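# Cell 4: the desktop teardown station at Plesby

This page covers the arm we use for work on open desktop towers. Lev Chornovol set the cell up and Zoia Moroz looks after it now. The notes are for whoever runs it on the Sunday shift.

The tower goes on the slatted table on its side, with the side panel off and the board facing up. Check that the cables behind the wrist hang free before you power the arm.
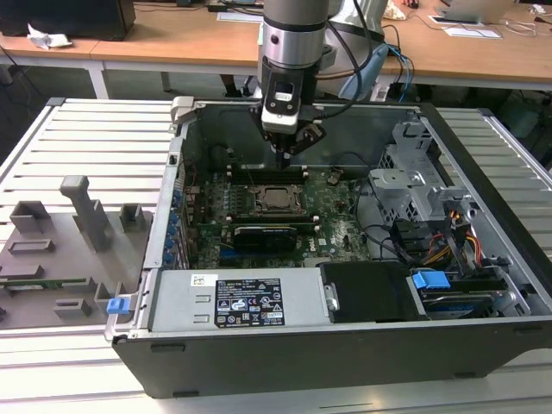

Gripper over the memory slots, with the two fingers pointing down.
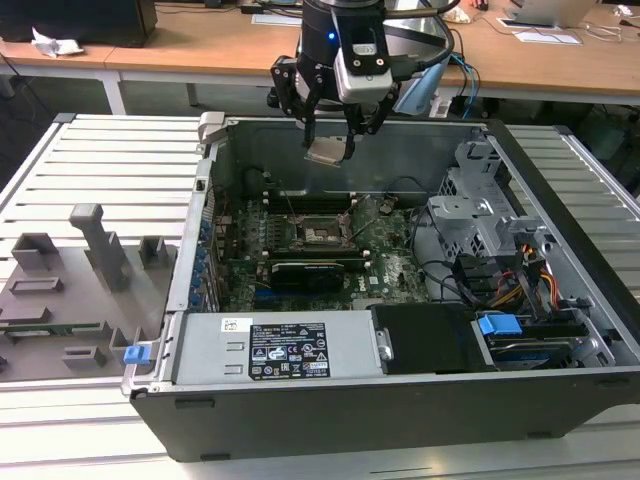
Small metal part held just above the open case. The lever on the CPU socket is up.

Wipe the fingers with a dry cloth at the end of each shift. Zoia swaps the finger pads every 1000 cycles and writes the count on the sheet by the door. The wrist screws get checked at the same time. If one has backed out, call her before running again.

After any bump, rerun the camera calibration. The routine takes 73 seconds and the arm has to start from its home position. Keep the speed at 200 mm/s or below until the first part has been placed correctly.

Spare pads come from Savchuk and take a while to arrive, so order when the box is down to two pairs. Old pads go in the gray bin.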